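Refill pouches: are we being sold the same shampoo twice?

Every household brand seems to have found refills at once. Presach has put its hand wash in a pouch, Natov has done the same with washing-up liquid, and Innes now sells a tablet you drop into tap water and shake until it turns into something like bathroom cleaner. All of them say it is good for your purse. I went through the shelf prices to see.

The Presach pouch holds enough to fill the pump bottle twice. Work it out by the 100 ml and you save 11p on each fill, provided you buy it at full price. The pump bottle is on offer most months, though, and when it is, the pouch costs more. Neither shelf label mentions this.

Natov is worse. Its pouch says "47% less plastic" in large green letters, and you have to turn it over and find the small print to learn that the comparison is with a bottle Natov stopped selling in April. Against the bottle sitting next to it, who knows? I wrote to ask and got a leaflet back.

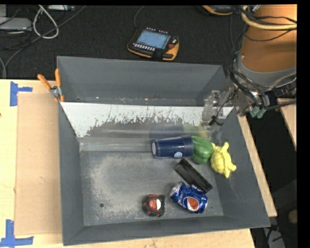 Kenna Mowat wrote in to say that she has used the Innes tablets since spring and wouldn't go back, as they take up no room and she no longer carries heavy bottles up the stairs. She did add that the tablets leave a white bloom on her taps, and that she has gone back to a bottle of the ordinary stuff for the shower door. So that is two products where there used to be one.

I don't doubt that some refills are worth having. A big plain container with a decent cap, priced below the small one every week of the year, would suit me very well. Zoren used to sell its laundry liquid like that and dropped it for a pouch with a spout that dribbles.

Until the labels get clearer, take a calculator – and check whether the pouch can go in your kerbside recycling, as many still can't.

Rhona Nisbet

Last updated: August 2024

Recent items
Does "dermatologically tested" mean anything?
Foam or gel: paying for air
Scent boosters and what they do to towels

We use cookies to remember your newsletter settings. Accept | Manage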